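Can a Machine Tidy the Side Table Yet?

2019-11-01

The dishwasher is a robot of a sort, and so is the thermostat. Neither one will pick up a picture frame, dust under it and set it back where it was. That job takes an adult less than a minute and almost no thought. For machines it is still hard, and the companies trying to sell a home helper are more open about that than they were two years ago.

Florov, which makes arms for packing lines, started a household group in July. Its first plan was a machine that could load a dishwasher. The group dropped that in favor of something smaller: clearing and resetting a single table. A packing line sees the same carton all day. A table at home holds whatever people put down on it, and the pile is different by evening.

Catelik came at the problem from the other side. It sells small wheeled carts to hotels, where they carry towels from the laundry to the right floor. The carts do that well. They can't hand over a towel, so a housekeeper unloads them. The company would like to add an arm, and it has found that driving down the hallway was the easy part.

What holds the arms back is touch and judgment. A frame has to be held firmly enough that it doesn't slip and gently enough that the glass stays whole. Flowers bend when they are gripped, and they catch on things. A small box can be picked up by its edge or from below, and the better choice depends on what is in it. People learn this before they start school and can't explain it afterward.

One way around the explaining is to have people do the chore with the same kind of gripper the machine will use. The person works the gripper by hand, and the motion is recorded for the machine to learn from. It is slow to get used to. Two stiff fingers on each side do the work of ten soft ones, and a task such as moving flowers from one spot to another has to be thought through again.
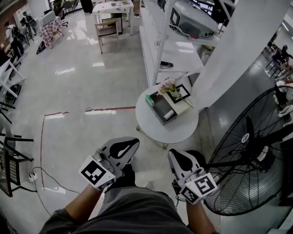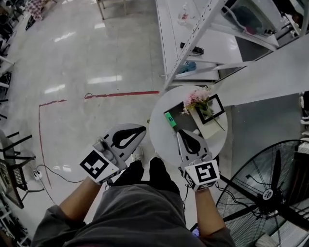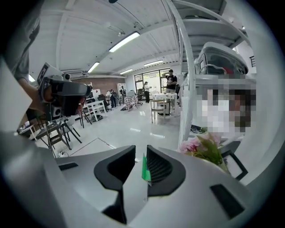
Hand-held grippers at work around a picture frame and pink flowers.

What the trials show

Llanos, a small firm that tests automation for other companies, ran a tabletop trial this year with a fixed arm. The arm was asked to put a set of everyday items back in their places, and it had 300 tries. It finished 133 of them without help. Most of the failures were dull ones. The arm closed its fingers a little too early, or nudged one item while reaching for another, and then carried on as if nothing had moved.

That last fault matters most to anyone thinking of buying. A person who knocks over a vase stops and picks it up. The arm in the trial had no way to notice, and a worker had to reset the table by hand before the next try.

Speed was the other trouble. The arm took up to 3 minutes for a job that the testers could do in a few seconds. Slow is acceptable in an empty house during the day. It is not acceptable in a shop, where someone is waiting for the counter.

On the shop floor

Shops and small plants have one advantage over homes, and that is control over the mess. Lomside, which assembles lamp parts, put an arm at the end of one bench to sort fittings into trays. The fittings arrive loose, but they come in a few known shapes and the light over the bench never changes. The arm has kept its place there. The company tried the same arm on cleanup at the end of the shift, when the bench holds rags, tape, cups and tools, and took it off that job within a week.

The workers at the bench were not much bothered either way. They said the sorting was the part of the day they liked least, and that they would have been glad to lose the cleanup too.

What to expect at home

Anyone shopping now will find machines that vacuum, mop and cut grass. These work because the floor and the lawn are flat and the machine never has to hold anything. An arm that tidies is not on the shelf at a price most households would pay, and the firms we spoke with would not name a year.

Florov's household group is still on its table. The next item on its list is a drawer.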